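Robótica aplicada. Apuntes de clase, tema 5
Comparación de pinzas, cámaras y controladores en celda de dos brazos
Versión del 4 de febrero de 2024. Sustituye a la hoja de septiembre (la tabla de aperturas de aquella estaba mal, tiradla)

0. Antes de nada

Estos apuntes no sustituyen al manual de la celda Plilton. Van a lo práctico: qué se compara, cómo, qué se anota. Lo de cinemática ya está en el tema 3, no lo repito.

Material del tema: dos brazos, dedos finos y dedos anchos, cámara de muñeca, cámara alta, controlador Andton y controlador Shabalala. El software de registro es Cillow, versión del laboratorio, no la bajéis de casa que los formatos no cuadran.

1. Qué queremos saber

Tarea fija: coger frascos pequeños y tapones de una superficie plana y dejarlos en bandeja. Parece una tontería. No lo es, porque junta varias cosas malas a la vez: pieza cilíndrica, poco peso, se vuelca con nada, y plástico transparente debajo que a la cámara no le gusta.

Preguntas de la práctica:
- dedo fino o dedo ancho para pieza cilíndrica de pie
- ¿ayuda la cámara de muñeca, o basta con la alta?
- qué controlador tiembla menos cerca del contacto

Una variable cada vez. Si cambiáis dedos y controlador en la misma tanda, la tanda no vale y hay que repetirla. Todos los años pasa.

2. Dedos

Finos, acabados en punta: entran entre dos piezas juntas, llegan al fondo de la bandeja sin chocar con el borde. A cambio, poca superficie de contacto. Con un cilindro agarrado por encima del centro, la pieza gira entre los dedos. Se nota sobre todo al soltar, queda torcida.

Anchos: agarre más estable, tolera error de orientación. Pero tropiezan con la pared de la bandeja y no caben si las piezas están pegadas unas a otras.

Apertura previa: abrir siempre antes de bajar, nunca durante la bajada. Si se abre bajando se empuja la pieza de al lado y luego el fallo se le apunta al agarre cuando era de aproximación. Ojo con esto al rellenar la hoja.

Altura de agarre: en frasco con tapón, agarrar por el cuerpo. Por el tapón solo si el frasco está tumbado.

3. Montaje

Brazos enfrentados, uno a cada lado de la superficie gris, una bandeja transparente por lado. Los frascos que faltan por recoger, en la zona común. Cada brazo trabaja con su bandeja; la zona del medio es compartida y ahí es donde hay riesgo de choque, así que prioridad al brazo que ya está bajando. El otro espera con la pinza abierta.

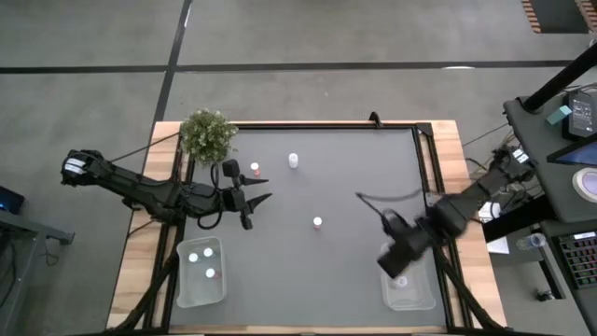 Foto: material docente de la asignatura, práctica del tema 5.

Fijaos en el cable del brazo izquierdo, el bucle que cuelga debajo de la muñeca. Al girar la muñeca el bucle se mueve también, y si roza una pieza la tira. Dejar holgura, pero la justa. En el derecho el cable hace un arco por encima de la superficie: comprobar que no tapa la vista de la cámara alta en las posiciones de recogida.

La pinza derecha, apuntando hacia abajo y a la izquierda encima de su bandeja, es buen ejemplo de lo que se comenta en el punto 5 sobre la distancia de suelta.

4. Cámaras

Cámara alta: ve las dos bandejas y la zona común, sirve para decidir qué pieza toca. Falla cuando el propio brazo tapa la pieza, o sea justo al final, cuando más falta hace.

Cámara de muñeca: va con la pinza, ve los dedos y lo que hay delante. Buena para los últimos centímetros. Mala para orientarse. Con el brazo en marcha la imagen sale movida, no usar esos fotogramas para corregir.

Lo razonable es combinarlas: alta para elegir, muñeca para afinar. Pero en la práctica se miden por separado primero, luego juntas. En ese orden.

Bandeja transparente: los bordes aparecen y desaparecen según la luz. No usar el borde como referencia. Calibrar con la superficie gris y dar la posicion de la bandeja a mano.

Pieza blanca sobre plástico transparente: contraste regular. La banda roja de algunos frascos ayuda mucho, el tapón blanco suelto es el caso difícil.

5. Controladores

Andton: más suave en el recorrido largo, frena con tiempo. Cerca del contacto se queda corto, hay que insistir. Ganancia de fábrica, no tocar en la primera tanda.

Shabalala: llega antes, corrige más rápido, y tiembla si la ganancia está alta. El temblor con dedos finos es lo que vuelca los frascos. Bajar ganancia en los últimos centímetros (el parámetro se puede cambiar por tramos, ver manual).

Distancia de suelta: cuanto más baja mejor, sin tocar el fondo. Si se suelta alto el tapón rebota y puede salirse de la bandeja. Cuenta como fallo de suelta, no de agarre.

Frecuencia de registro en Cillow: 1,000 muestras por tanda como máximo, después corta sin avisar. Si la tanda es larga, partirla en dos ficheros.

6. Protocolo

Por cada configuración, 20 intentos. Misma colocación inicial de piezas para todas, usad la plantilla. Paso a paso:
1) brazos a reposo, pinzas abiertas
2) colocar piezas con la plantilla, manos fuera
3) arrancar registro, después arrancar la tarea (no al revés!!)
4) apuntar resultado en la hoja en el momento, no de memoria
5) parar registro, guardar con nombre de configuración

Códigos de resultado: OK / A fallo de aproximación / G fallo de agarre / S fallo de suelta / C choque o parada. Si hay duda entre A y G, mirar el vídeo de muñeca.

El curso pasado salieron 398 intentos válidos entre todos los grupos, y los descartados lo fueron casi siempre por el paso 3.

7. Para entregar

Tabla de resultados por configuración, una gráfica de posición de muñeca cerca del contacto para cada controlador, y media página de comentario. Media. En el comentario decid qué combinación elegiríais para piezas de pie y cuál para tapones sueltos, puede no ser la misma. Si un resultado os sale raro lo ponéis igual, con el código y el número de intento.

Pendiente para el próximo día: dedos con recubrimiento blando, y qué pasa si los dos brazos se pasan la pieza en el aire. Leed antes el apartado de zonas compartidas del manual Plilton.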